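Search this site
Enter keyword
Go

Storham Computer Reuse: Bench Gallery

These notes come from the September round of desktop and workstation strip-downs at the Storham shop. Most of the machines arrived from two offices, Cernitz and Urnitz, which replaced their equipment within a month of each other. The load came to 627 units. The gallery covers the workstations only, and one machine from that group has been written up below.

Every workstation goes through the same order of work. The side panel comes off first and the service tag is copied to the job sheet. Drives come out next and go straight into the locked cabinet for wiping. Memory is pulled in matched sets, bagged and labeled with the tag number. Cards follow, then the heatsink and processor. The board stays in the case until it has been checked.

Good memory and processors go back into machines we rebuild for schools and small offices. Cards are tested on the second bench. Anything that fails twice goes in the scrap bin under the window, and the bin is emptied when it reaches the line.

A few points that came up this time:

Processors are stored in plastic trays, contact side down for the flat type, with the lid closed. Please do not stack loose chips in the memory bags. We lost 4 that way in the spring.

Thermal paste should be cleaned off before a processor goes in the tray. There is alcohol on the shelf above the sink, and the lint-free wipes are in the drawer below it.

Blanking covers stay with the case. We ran short of them on the last rebuild and had to order 46 from Talebi.

Screws go in the divided tray, sorted by thread. The coarse ones are for panels and the fine ones are for drives.

Sockets with bent contacts get a strip of yellow tape on the case and wait for a second look under the magnifier. Do not try to straighten them at the strip-down bench.

Workstation board, Dell 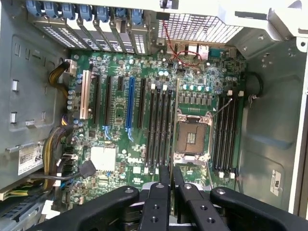

Marjan Amini
Bench Lead, Storham

Dell tower with the memory slots and the processor socket empty. There are eight memory slots, four on each side of the socket, and the white latches are worth checking one at a time before the board is passed. The expansion slots are empty too, including the long blue one.

The blue plastic latches hold the slot covers at the back of the case. They lift by hand, so keep the screwdriver away from them. Replacements are hard to find for the older towers.

Boards at this stage should get a socket cap if we have one that fits. Caps are in the small box next to the label printer. Sizes are marked on the lid.

Questions about bench work or missing parts can be left with Marcelino Cordeiro at the front desk before 4 p.m.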